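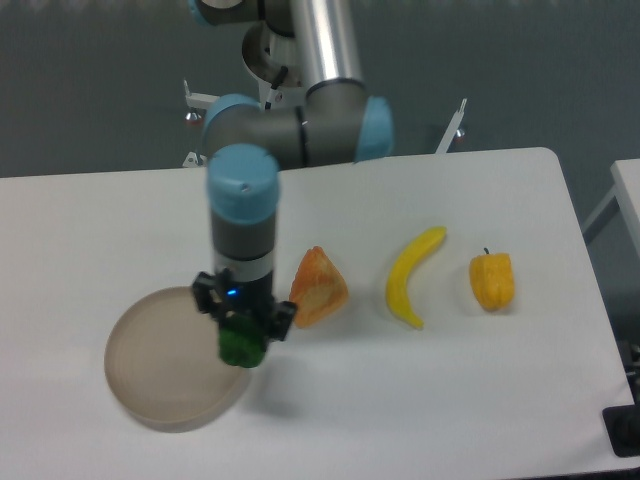
Imska Tabletop is a set of pick-and-place episodes for training imitation learning policies. It was recorded by the Grokum group in the Gornwood laboratory with one arm and a two-finger gripper. Every episode asks for one thing: take the named item and bring it to the dish. The items are toy food, for example a banana, a bell pepper and a green vegetable, and in many episodes the other items stay lying to the right of the dish while one is carried, so the policy must learn to ignore them. The table is white and the wall behind it is plain gray. We kept this background for the whole set, and it limits what you can do with the data (see Known limits).

Version and status

This card describes the second release, July 2024. The first release, from April, had a mistake in the gripper channel and should not be used anymore. If you trained on it, please train again; the camera files are the same but the gripper values were shifted by one step.

Contents

Episodes: 1,454
Operators: 4
Toy items: 18
Camera views per episode: 2

Each episode is one folder. Inside it there are the two video files, one table with the joint positions, one table with the gripper opening, and a small text file with the instruction. The instruction is a short English sentence such as "put the banana in the dish". The sentences were written by the operators before each episode, so the wording is not always the same. Some say "plate" where others say "dish". We did not correct this.

How the episodes were collected

The operator moves the arm by teleoperation with a hand controller. Before each episode a second person places the items by hand and reads the instruction aloud. The operator starts the recording, does the task, and stops the recording when the gripper is open and away from the item. There is no fixed time limit, but an episode where the operator waits for long in the middle was thrown away.

Operators were Felista Makokha, Virgil Ardeleanu, Chi-keung Tsai and Jannik Petersen. The operator is stored in the episode table as a letter. You will see that the styles are different: operator B lifts the item high and comes down slowly, operator D goes almost straight. If your model has trouble with many styles at once, begin with a single operator.

Labels

Each episode has one of the following labels.

success: the item rests inside the dish at the end
edge: the item touches the rim at the end, or lies partly on it
drop: the item fell before it was over the dish
wrong item: the operator took a different item from the one in the instruction

Pramila Nautiyal checked all labels by watching the last part of both videos. Failed episodes are included on purpose. Please filter them if you do plain behavior cloning. For training a success detector they are useful, and the edge label was made for this.

Splits

The train and test lists are in the folder "splits". They are divided by recording session and not by episode, so that nearly identical layouts do not appear on both sides. Please do not mix them and then report the result as the test result.

Known limits

There is one table, one wall and one kind of light. A policy trained only on this set will probably fail in a kitchen.

All items are toys. They are light and they do not change shape like real food.

The dish is pale and its rim has weak contrast with the table in the side camera. Segmentation models often lose it, so check the masks by eye before you use them.

Long items are gripped near the middle in almost all episodes. We have very few grasps at the ends.

Loading

Run the script load_episodes.py with the path of the main folder. It needs the Yeh reader, version 2 or later. The option "skip_failed" leaves out everything that is not labeled success.

License and contact

The data may be used for research and teaching. For other uses please write to us first. Questions about labels go to Pramila Nautiyal, questions about the arm and the calibration files go to Virgil Ardeleanu. If you find a broken episode, send the folder name and we will add it to the list in errata.txt.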